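Heltusgate Reader forum > Help with ebooks > My log: Fairclough comic omnibus opens with the chapters scrambled

6 comments | 14 shares

Status: mostly fixed, still one odd thing

OK so I'm keeping this as a running log, partly for support and partly so I stop trying the same thing over and over. I bought the Fairclough omnibus (the big one, all 8 of the funny village novels in one file) and it opens in the wrong order. Book one, then book five, then a recipe for seed cake that I'm pretty sure belongs at the very end!

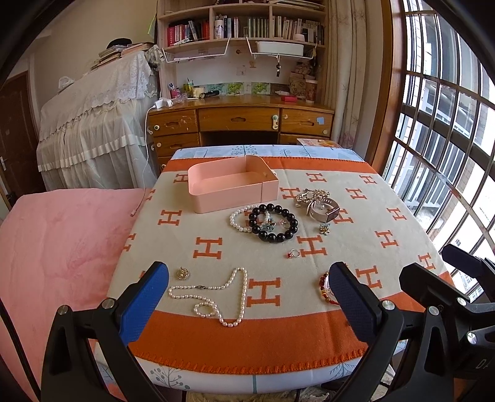
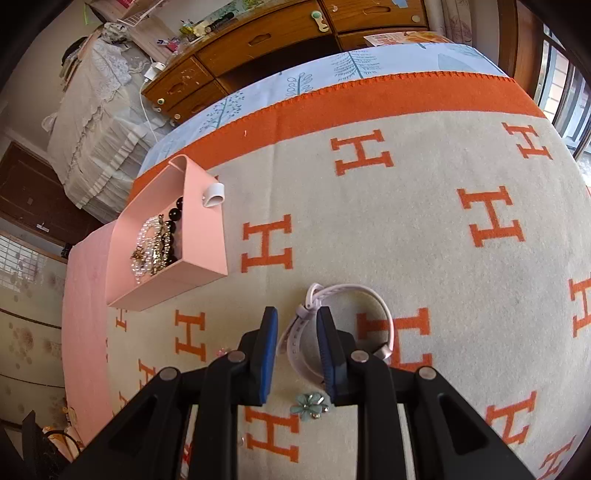 What I'm running

Heltusgate Reader on an Irnska tablet, the smaller model. The file came from the Huston store and I've had it since September. It read perfectly through the first two books, and then the app updated itself and everything went sideways. My other books are fine, and I have 200 of them on there, so I really don't think it's the tablet.

Try 1: close and reopen

Nope. Same order, same seed cake. It did forget my page, so now I was lost AND scrambled.

Try 2: delete and download again

I backed up my notes first (please do this, I have lost notes before and I sulked for a month). The download stuck at 80 percent for ages, then finished while I was making tea. Opened it up and the contents page looked right! Tapped on book three, got book six. I laughed, but still.

Try 3: turn off "Smart Shelf"

A reply below told me to look for this. It's under Settings, then Library, and it came switched on with the update. Apparently it sorts the parts of a collection by title, and the Fairclough books start with all kinds of words, so off they went into alphabetical order. I turned it off, quit the app completely and opened it again.

And that did it! Book one, book two, book three, all the way through, with the seed cake back where it belongs. I read four chapters straight away to celebrate. The one with the vicar and the runaway goose is every bit as silly as I remembered.

Still not right

- The cover for book 2 shows up on book seven as well. I can live with it, but it bugs me.
- My highlights came back, but they're all yellow now. I had a whole system with green for the jokes I wanted to read out loud.
- The search box finds "goose" in the first book only, and there is a LOT more goose than that.

If support wants the file version I can send it, just tell me where to find it. I'm leaving the ticket open until the highlights are sorted.

Related topics
Huston store: gift code says already used
Audiobook and ebook won't stay on the same page
Irnska tablet: page turns twice on one tap
How do I hide books I've finished?
Footnotes in comic novels opening as blank pages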